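Trinkwasser an der Iser: Abkochgebot in zwei Ortsteilen aufgehoben

Donnerstag, 18. Oktober 2018

Die Haushalte in Vikden und Danora dürfen ihr Leitungswasser wieder ohne Abkochen verwenden. Das teilte der Wasserverband Iser am Morgen mit. Betroffen waren 606 Anschlüsse, die am Hochbehälter oberhalb von Vikden hängen. Das Gebot galt 16 Tage.

Bei einer Routineprobe waren Anfang des Monats coliforme Keime im Ablauf des Behälters gefunden worden. Der Verband schaltete daraufhin eine mobile Chlorung vor und ließ die Leitungen abschnittsweise spülen. Bis zum Ende der Maßnahme sollte Wasser zum Trinken, zum Zähneputzen und für die Zubereitung von Speisen sprudelnd aufgekocht und danach abgedeckt stehen gelassen werden. Für Toilettenspülung und Waschmaschine gab es keine Einschränkung.

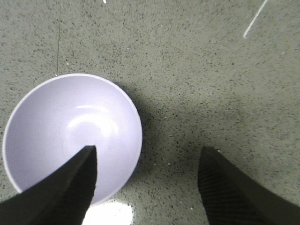
Auch für das Waschen von Obst und Salat galt das Abkochgebot.

Als wahrscheinliche Ursache nennt der Verband eine undichte Stelle an der Einstiegsluke der westlichen Kammer. Dort war bei starkem Regen Oberflächenwasser eingedrungen. Die Dichtung stammt nach Angaben des Verbands noch aus der Bauzeit des Behälters und sollte ohnehin im kommenden Jahr erneuert werden. Die Firma Dumitrescu hat sie inzwischen ausgetauscht und beide Kammern gereinigt. Während der Arbeiten lief die Versorgung über die jeweils andere Kammer, was in den höher gelegenen Straßen von Danora zeitweise zu geringerem Druck führte.

Für die Aufhebung waren unauffällige Proben an drei aufeinanderfolgenden Tagen nötig. Entnommen wurden sie am Behälter, im Kindergarten Vikden und an mehreren Hydranten im Netz. Das Chlor wird jetzt schrittweise zurückgefahren. Bis Ende nächster Woche kann das Wasser noch danach riechen. Besitzer von Aquarien sollten mit dem Wasserwechsel so lange warten.
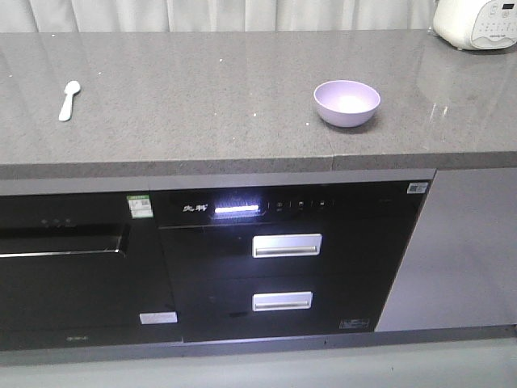
Viel zu spät sei man informiert worden, klagt eine Leserin aus Danora: Der Zettel habe erst am zweiten Tag im Briefkasten gelegen, und die Durchsage vom Lautsprecherwagen sei in der Siedlung am Hang nicht zu verstehen gewesen.

Der Verband räumt Verzögerungen ein. Für die Verteilung der Handzettel habe man zunächst eine veraltete Straßenliste verwendet, heißt es in der Mitteilung. Künftig sollen sich Kunden für eine Benachrichtigung per SMS anmelden können. Das Formular dafür liegt im Kundenbüro aus und soll noch im Herbst auch im Internet abrufbar sein.

Wer in den vergangenen Wochen kein Wasser entnommen hat, etwa in Ferienwohnungen, soll vor der ersten Nutzung alle Hähne einige Minuten laufen lassen. Filter an der Hausinstallation sind zu spülen oder auszutauschen, ebenso die Siebe an den Armaturen. Kaffeemaschinen und andere Geräte mit Wassertank sollten geleert und frisch befüllt werden.

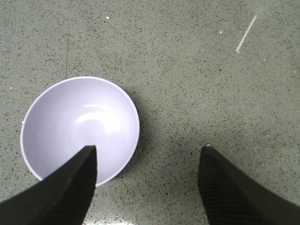
Foto: Redaktion

Eine Gutschrift auf der Wasserrechnung ist nicht vorgesehen. Die Kosten für Reinigung, Chlorung und zusätzliche Laboruntersuchungen trägt der Verband aus seiner Rücklage. Eine Abrechnung der Firma liegt noch nicht vor. Der Behälter fasst 1000 Kubikmeter und war zuletzt im Juli bei einer Begehung kontrolliert worden, damals ohne Beanstandung. Die Luken der übrigen Behälter im Verbandsgebiet werden bis Jahresende überprüft.

Fragen beantwortet das Kundenbüro werktags von 8 bis 16 Uhr.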